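Opinion > Europe > Borders

April, by a staff columnist

We use cookies to remember your settings. Accept or manage your choices.

I grew up twenty minutes from the Lovlow crossing, so forgive me if I get a bit worked up about the new permit rules. From this month, anyone living on the Drorkitz side who works in Plurivholm has to renew their crossing card every 29 days, in person, at one office. One! It opens at nine in the morning and the queue is down the hill by seven.

The government says 2,591 people hold these cards, and that checking them more often will stop misuse. Fine, I'm all for checking. But last year's review found 522 cards that needed a second look, and most of those were spelling mistakes or old addresses. You don't fix a spelling mistake by making a nurse miss her shift. 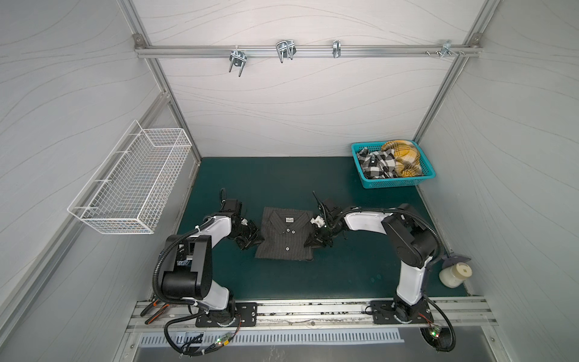 What bothers me most is who this lands on. The people who drew up the rules don't cross at Lovlow — they fly. The ones who do cross are cleaners, bakers, bus drivers and kids with a school place on the wrong side of a line drawn before their grandparents were born. Around 729 of them signed a letter in the spring asking for a second office in Salazar, and they got two paragraphs back thanking them for their interest.

I'd settle for a yearly card and a renewal desk that stays open past teatime. Both sides managed that perfectly well when I was at school, and relations were a good deal frostier then.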